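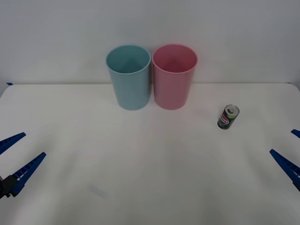
Figure 1. Two cups and a small can on the white table.

Project report: Finding duplicate tickets in a help desk queue

1. Background

Our group worked this term with the help desk of Kallmont, a company which rents out office equipment. Their support staff use a ticket system called Pillent. Customers write to the help desk by email or by a web form, and each message becomes one ticket. When a printer server stops working, many people write at the same time, so the queue fills with tickets on the same problem. The staff must then join them by hand.

The goal of the project was to write a small add-on for Pillent that suggests possible duplicates when a new ticket is opened. The add-on should only suggest. The decision to join two tickets stays with the agent.

2. Data

Kallmont gave us an export of 1,205 closed tickets. All customer names and phone numbers were removed before we received the file. We read every ticket and marked the pairs that describe the same problem. This work took longer than we planned – the agents do not always write in the ticket why they closed it. In unclear cases two of us had to agree, otherwise the pair was left out.

We used 900 tickets to build and adjust the method, and kept the rest for the final test.

3. Method

We named our add-on Kos. It works in the following way. First it cleans the text of the ticket, which means that greetings, signatures and quoted emails are removed. Then it compares the words of the new ticket with the words of all tickets that are still open. Rare words count more than common ones. If the score is higher than a limit, the older ticket is shown in a side panel with its number and its title.
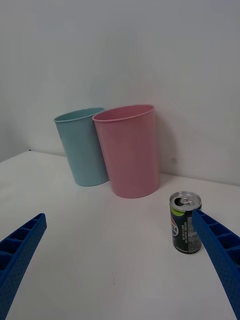
The limit was difficult to choose. With a low limit the panel was full of wrong suggestions, and the agents who tried it said they stopped looking at it. With a high limit it stayed empty most of the day. Finally we made the limit a setting, so the team leader can change it without restarting Pillent.

We also looked at Herard, a search library that was suggested to us in the course. It gave good results for long texts, but many tickets have only one line, and for these our simple word score was easier to explain to the agents.

4. Problems

Signatures were the biggest problem. In the first version, two tickets from the same department got a high score only because both ended with the same long address. After we removed the signatures, the suggestions became much better.

Pillent also cuts the ticket text after 700 characters in its list view. We first read the text from this list and did not notice that the end was missing. Now Kos reads the full ticket, and it is a little slower.

5. Next steps

The add-on has been installed on the test server since May. We would like to add a button "not a duplicate", so that a rejected pair is not shown again. Tickets in other languages are not supported yet.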